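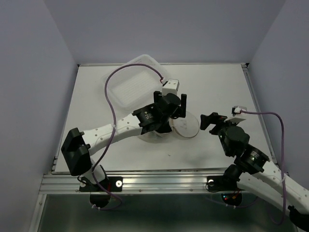 How often does a wool sweater need to be washed?

Once or twice a season is plenty for most of them, with a good airing in between.

I get some version of this every October, when the boxes come down from the closet shelf and everybody starts sniffing their cardigans, so this year I'm putting everything I know in one long post. I love wool. I love it to a degree that has become a bit of a storage problem! I grew up in acrylic and cotton sweatshirts, and I was well into my thirties before I owned a real wool pullover, a bottle green one from the church rummage sale in Jollomdale that cost me 2 dollars and smelled like the inside of a trunk. I still wear it. It has been washed maybe a dozen times in all these years and it looks better than most of what I see on store racks.

So, airing. Wool lets go of smells in a way that cotton and polyester just don't. Hang the sweater over the back of a chair by an open window overnight (over the chair, please, with the arms draped forward, no hangers) and by breakfast the campfire or the fried onions will be mostly gone. Damp weather works even better than dry weather for this, which surprised me. My favorite airing spot is the covered back porch on a foggy morning. Half an hour out there does more than a whole day in my bedroom.

Spots are a separate business. If you drip soup on your front, you don't need to wash a whole sweater, you need to wash a spot the size of a quarter. Cool water, one drop of soap, dab from the back with a white cloth, then dab with plain water, then leave it alone. I've ruined things by rubbing. The fibers at that one place fuzz up and go a little hard, and then you have a clean spot that everyone can see from across the room.

When a full wash is needed, I do it in the bathroom sink or, for the big ones, in the tub. I've used all kinds of soap over the years and I don't think it matters a whole lot as long as it's made for wool or very mild. Right now I've got a bottle of Broteo wool wash under the sink, the unscented kind, and I use way less than the cap suggests. Fill the sink first, swish the soap in, then put the sweater in and push it down gently until it stops floating. Then walk away for fifteen minutes. I mean it, walk away, go make tea. The soaking does the work, and every time you squeeze and swirl and scrub you're inviting the thing to felt.

What shrinks wool is a mix of heat, rubbing and sudden changes. I keep the wash water and the rinse water at the same lukewarm temperature, which I judge with my wrist like a baby bottle. I once owned a thermometer for this, one of those little floating ones, and it told me my perfect wrist-tested water was 73 degrees, so that was nice to know, and then I dropped it on the tile.

Now, the machine. I can feel the purists leaving the room, but yes, I put some sweaters in the machine. Mine has a wool setting that rocks the drum back and forth like a hammock, and I trust it with anything thick and plain. I don't trust it with lace, with anything loosely knitted, or with anything I'd cry over. Each sweater goes in inside out, in its own zippered mesh laundry bag, with room to move but no room to stretch its arms around its neighbors. Pockets emptied, buttons done up, and no jeans in the same load, ever. A pair of jeans took a bite out of my gray vest that I'm still bitter about.

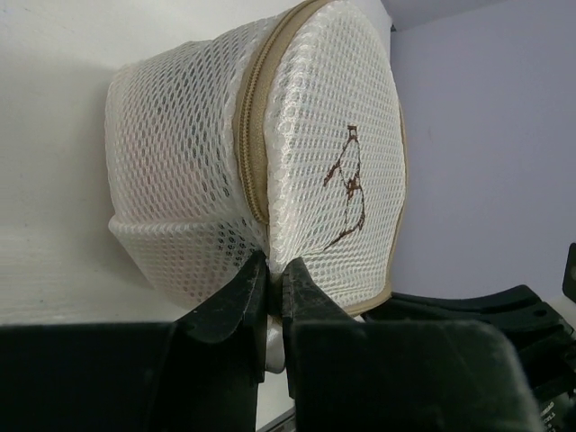
The spin is where people get nervous, and I think they've got it backwards. A short spin is kind to a sweater. Water is heavy, and a soaked sweater pulled up out of a sink by its shoulders will grow two inches on the way to the towel. If you wash by hand, lift it out from underneath in a big wet ball with both hands, the way you'd carry a sleepy cat, and press it against the side of the sink. Then roll it up in a thick towel and kneel on the towel. This is the fun part. I do it on the bathroom floor with the radio on and I put my whole weight into it.

Drying is flat, always flat. I had one of those folding racks with a mesh top for years and it was fine, but these days I just lay a dry towel over the ironing board for small things and over the guest bed for the large ones. Pat the sweater into the shape you want. Really look at it while you do this! Are the sleeves the same length? Is the hem straight across? Whatever shape it has when it dries is the shape it'll keep until next time, and I have fixed a wavy button band this way with nothing but my fingers and some patience. Turn it over after a day. Keep it away from the radiator, and out of strong sun if it's a dark color.

Let me say something about pilling too, as I know it puts people off. Those little balls of fuzz come up wherever the fabric rubs, under the arms and along the side where your bag hangs, and on a new sweater there'll be a lot of them. It's mostly the short fibers working their way out. Take them off with a comb or a small fabric shaver while the sweater lies flat on a table, and go slowly around the seams. After the second or third round you'll notice there are far fewer. My green pullover quit pilling years ago. The soft fancy ones pill the worst, by the way, and the slightly scratchy ones hardly do it at all, which is one more reason I have a soft spot for scratchy wool over a good cotton turtleneck.

Moths! I have had them, and I'd like to take the shame out of it. They came in with a rug. They go for wool that has been worn and put away with a bit of skin and gravy on it, in a dark place that stays quiet for months. So my one firm rule is that everything gets a wash before the summer storage, even the things that seem clean. After that I put them in cotton pillowcases with the open end folded over twice, and those go in a lidded box. Cedar smells wonderful and I do use it, but I wouldn't count on it alone. If you find a hole and you suspect the worst, the freezer is your friend. Bag it up tight, leave it in for two weeks, take it out for a day, put it back for another week. I had to eat down a lot of frozen peas to make room that spring.

And holes can be mended, that's the other thing! I learned to darn from a library book with terrible drawings, and my first one looked like a scab, and I wore it anyway. I like to mend in a color that shows a little. There's a small yarn shop over in Dedisby that keeps a basket of leftover mending wool by the register, tiny hanks wound on cards, and I can't go in there without coming home with a fistful. My current favorite is a rusty orange called Gudeta that looks great on navy and even better on brown. I've got two elbows and a cuff done in it so far. A card holds nearly 200 yards of very fine thread, so I'll be patching with it when I'm old.

If you're just starting out with wool and feeling nervous, get yourself one cheap secondhand sweater and practice on that. Soak it, roll it, dry it flat, pick the fuzz off, darn whatever needs darning. Check the label for the fiber but don't let a "dry clean only" tag scare you away from a plain knit. I've hand washed loads of those without trouble (structured jackets and anything with a lining are another story, those go to the cleaners). You'll get a feel for how the fabric behaves in water, how much it stretches and how it springs back, and after that the good ones won't seem so precious.

I still have half a box to go through this week, and the big cream cable knit is soaking in the tub as I type. It takes forever to dry, a good three days on the guest bed, and the whole upstairs smells faintly of sheep, and I couldn't be happier about it. Next time I want to get into blankets, which need a few different tricks and a much bigger towel. If you've got a heavy one you've been afraid to wash, tell me what it's made of in the comments and I'll try to cover it.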